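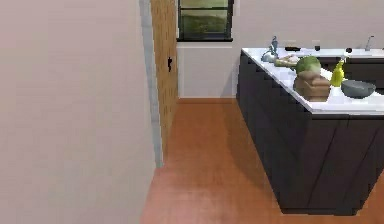
Dear Margarida,

Thank you again for your patience over Christmas, and for the kind note in January. The reading-aloud evenings are going along very nicely, I'm glad to say, and the Friday group has become quite a lively one. We had hoped for 30 regular listeners by now and we have 60 on the list, though of course they don't all come at once (the room wouldn't take it!).

Lurdes Falcão has finished recording the second set of stories, and Martim Morais is still working through the sound editing, which has been slower than we planned — the older tapes hiss dreadfully.
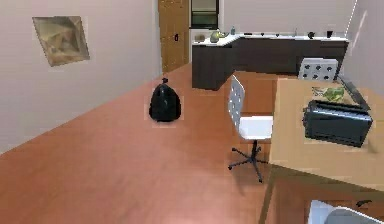

Kitchen with table and white chairs

On the money side, we have spent £3,118 of the grant, mostly on editing time and large-print booklets. Printing came in a little over, and we'd like to move part of the travel budget across to cover it, if you are happy with that.

Still to do are the last 2 recordings and the visit to Barros, which Emmett Whitfield is arranging. I'll send the booklet proofs as soon as they reach me.

With warm wishes,
Yao-tsung Ko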